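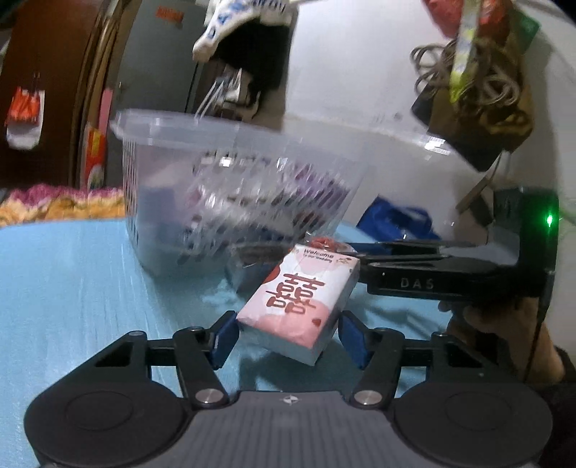
*"Welcome to our wedding": small box with a double-happiness character.*

# Tandside Group Room Block – Hanari Hotel, Irville

The Tandside Group Room Block is a set of hotel rooms held at one nightly rate for guests attending the same event. It is sold for weddings, family reunions, class trips, and small company meetings at the Hanari Hotel in downtown Irville. The person arranging the block signs one agreement. Guests then book and pay for their own rooms through a private link.

Rates and terms on this page were last updated November 8, 2023.

## What you get

- Up to 42 rooms held under one group name
- One rate for each room type, the same on every night of the block
- A booking link and a phone code for your guests
- A weekly list of who has booked, sent by email
- Breakfast for two in each room
- Use of the Gagnon Room for two hours, if you book ten rooms or more

Blocks can be placed up to 365 days before the first arrival date. The minimum is five rooms for one night. For a larger group, call the sales desk. Rooms beyond 42 are priced separately and may be on a different floor.

## Room types in the block

| Room | Beds | Sleeps | Notes |
|---|---|---|---|
| Standard King | One king | 2 | Desk, mini fridge |
| Double Queen | Two queens | 4 | Mini fridge, crib on request |
| Corner King | One king, sofa bed | 4 | Larger bathroom, tub and shower |
| Accessible Queen | One queen | 2 | Roll-in shower, second floor only |

You can mix room types. Corner Kings are limited to four per block, and they go first in summer. If you want rooms close together, say so when you ask for the quote. We can usually put a group on two neighboring floors. Connecting rooms are available between some Double Queens but not between Corner Kings.

## Rates

The block rate is set when you sign and does not change after that, even if the public rate goes up. If the public rate drops below your block rate, guests can book the lower one, and those rooms still count toward your total. Prepaid and third-party bookings do not count.

January has the lowest rates of the year. The first two weeks of that month are closed to new blocks because of floor work on the lower levels – the rest of the month is open as usual.

Room rates are quoted before city and state lodging tax. There is no resort fee.

## Deposit and release date

A deposit of $300 holds the block. It is applied to the organizer's own room bill at checkout, or returned to the card if the organizer is not staying with us.

Rooms that nobody has booked are released 30 days before arrival. You are not charged for released rooms as long as at least half the block has been booked. If less than half has been booked, we keep the deposit and the booked rooms stay at the block rate. There are no other penalties on the standard agreement.

You can cut the size of the block once without charge, any time up to 60 days before arrival. Adding rooms depends on what the hotel has left.

## The Gagnon Room

The Gagnon Room is on the ground floor, behind the lobby bar. It measures 2,476 square feet and can be split in two by a folding wall. Groups mostly use it for a welcome reception the night before or a late breakfast the morning after.

The two included hours cover the room, tables, chairs, and plain white linens. Food and drinks are ordered from the hotel menu. Outside catering is not allowed, but you may bring a cake. Extra time is billed by the hour. Music has to stop at 10 p.m.

The room is not included for blocks of five to nine rooms. Those groups can rent it at the regular price if it is free.

## Welcome bags and gifts

The front desk will hand out bags or small boxes at check-in for no charge if every guest in the block gets the same thing. Delivery to the room costs $4 per room. Items with guest names on them count as room delivery, since they have to be sorted.

Please drop everything off by noon on the first arrival day. Label the outside carton with the group name. We have a small refrigerator for boutonnieres and similar items but no space to chill food.

## Getting here and parking

The Hanari is three blocks from the Irville train station. The garage is next door and shared with an office building, so it fills up early on work days. Guests in the block pay the overnight garage rate, with in and out access. Full-size vans do not fit under the garage beam and should use the open lot across the street.

A shuttle to local venues can be added to the block. It seats 24 and is hired for a minimum of three hours. Venues on the far side of the river take longer than the map suggests on weekends – allow an extra quarter of an hour.

## Check-in

Check-in starts at 4 p.m. and checkout is at 11 a.m. Early check-in cannot be promised for a whole group. We can hold bags from 8 a.m., and two changing rooms next to the gym are open to guests whose rooms are not ready. Late checkout until 1 p.m. is available for up to three rooms per block and should be arranged ahead of time.

Each guest needs a photo ID and a credit card at the desk. Guests must be 21 or older to check in without a parent.

## How to order

1. Send the dates, number of rooms, and room types through the quote form.
2. We reply with a written quote within two business days. The quote is good for ten days.
3. Sign the agreement and pay the deposit.
4. Your booking link is active the next business day.

Changes to names and dates after booking are made by the guests themselves, using the link or the phone code. Changes to the block have to come from the person who signed the agreement.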